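Module Entretien du linge et des textiles de la maison
Séance 4 - Le détachage avant lavage
Support rédigé par Ghizlane Ramadan, à relire avant l'atelier pratique

Bonjour à toutes et à tous, et merci d'avoir été si nombreux la dernière fois à rester après l'heure pour parler de vos torchons ! J'ai repris vos questions dans ce support, qui est du coup un peu plus long que prévu (vous me connaissez). Lisez-le tranquillement, un crayon à la main, et notez dans la marge les taches qui vous posent problème chez vous.

1. Reconnaître la tache

On veut toujours aller trop vite. On voit une auréole, on attrape le savon, on frotte, et on se retrouve avec une tache plus large et une fibre abîmée. Prenez donc une minute pour regarder l'étiquette, toucher le tissu et vous demander d'où vient la salissure. Dans ce cours, nous rangeons les taches en quatre familles :

Les protéines : sang, œuf, lait, transpiration. Eau froide, toujours. La chaleur coagule les protéines et les fixe dans la fibre.
Les tanins : thé, café, vin rouge, fruits. Un peu de vinaigre blanc dilué, puis un rinçage abondant.
Les corps gras : huile, beurre, maquillage. On absorbe d'abord (terre de Sommières ou talc), on savonne ensuite.
Les pigments et colorants : herbe, encre, curry. Ce sont les plus capricieuses, et nous leur consacrerons presque toute la deuxième heure.

Certaines taches appartiennent à deux familles à la fois. La sauce tomate, par exemple, est grasse et colorée : on traite d'abord le gras, puis la couleur. Anayeli Palacios, qui animera l'atelier avec moi, vous montrera sa façon de faire avec une cuillère à soupe retournée, et je vous assure que c'est très efficace.

2. Le savon au fiel

Je vous en ai déjà parlé avec enthousiasme, et je recommence ! Humidifiez la tache à l'eau froide, passez le savon dessus, faites mousser du bout des doigts et laissez agir 30 minutes. Pour une tache ancienne, on peut recommencer une deuxième fois. Évitez en revanche la soie et la laine, sauf si vous avez fait un essai sur l'envers d'un ourlet.

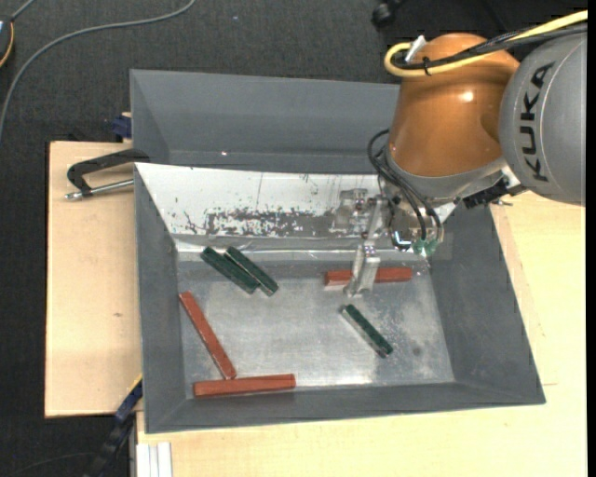 Bac gris, blocs rouges et blocs vert foncé, bras KUKA.

3. Le trempage

Le percarbonate de soude est notre allié pour le linge blanc et les cotons solides. Il a besoin d'eau chaude pour s'activer, ce qui veut dire qu'on ne l'emploie jamais en premier sur une tache de sang ou de lait. Une cuillère à soupe bien pleine dans une bassine de cinq litres suffit largement. Portez des gants, remuez pour dissoudre la poudre avant de mettre le linge, et ne fermez jamais le récipient hermétiquement : le mélange dégage de l'oxygène.

Pas de percarbonate sur la laine, la soie ni le cuir. Et surtout, pas de mélange avec de l'eau de Javel ou du vinaigre. Je sais que je me répète d'une séance à l'autre - mais j'aime mieux vous ennuyer un peu avec ça.

4. Après le détachage

On rince, puis on lave comme d'habitude. Avant de passer au sèche-linge ou au fer, regardez la zone à la lumière du jour. S'il reste une ombre, recommencez le traitement sur le tissu encore humide, car la chaleur la fixerait pour de bon.

À préparer pour l'atelier

Apportez deux chiffons de coton blanc, une vieille brosse à dents souple et, si vous en avez un, un vêtement taché dont le sort ne vous inquiète pas trop. Nous serons 16 autour des bassines, pensez donc à marquer vos affaires. Je fournis les savons, les gants et le thé (pour boire et pour tacher !).

Petit exercice d'ici là : choisissez une tache survenue chez vous, notez sa famille, le tissu, le produit employé et le temps de pose. Nous comparerons vos notes en début de séance.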